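Two-arm furniture assembly at home: questions we keep getting

Sultia is a pair of robot arms meant to put together flat-pack stools and small tables. Amândio Cardoso and I build it in a shared workshop. I'm the doubtful half of the team, and I wrote these answers.

Does it work?

Sometimes. We've logged 118 full attempts since January and I'd call 11 of them good. A good attempt means every leg is fully in its socket and neither of us touched anything. Amândio's own count is higher because he forgives a crooked leg. I don't.

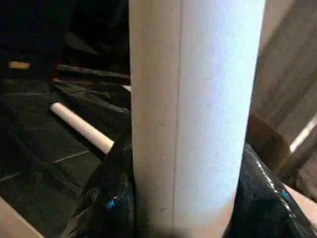

Most of the trouble is in the grip. A round plastic leg wants to turn between two fingers, and once it has turned, the arm's idea of where the end points is wrong. People write to tell us that better software will fix this. Maybe – but I'd try a better finger pad first.

Why not just do it by hand?

You should. A stool takes me a few minutes by hand. If you want a stool, please don't build this.

Can one arm manage it alone?

We tried that first, with the seat clamped down. The clamp did all the real work and had to be moved for every leg. Two arms cost more and fail in more ways, but at least one can steady the seat while the other goes for a leg. 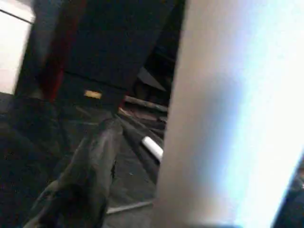 The second arm also doubled our cable problems, so plan the routing before you bolt anything down. We used Pagano clips at first and went back to plain ties.

What does the work area look like?

Black sheeting under white parts. It creases and it catches the light, and I still haven't seen proof that it helps the cameras as much as Amândio says.
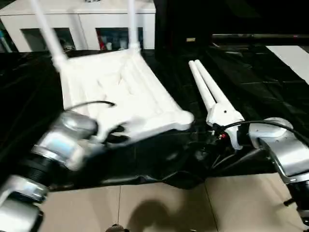

Upside-down stool or small table between the two arms, one socket still without a leg.

How much have you spent?

More than planned. The gripper parts alone came to 664 dollars, and we'd budgeted 400 for them.

Is it safe to leave running?

No. One of us stays near the stop button the whole time.

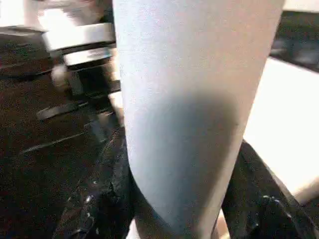 Do you sell kits or plans?

We don't sell anything. The part files will go up under the name Zosico once the finger mounts stop changing, and I wouldn't hold my breath.

Last changed Wed 20 May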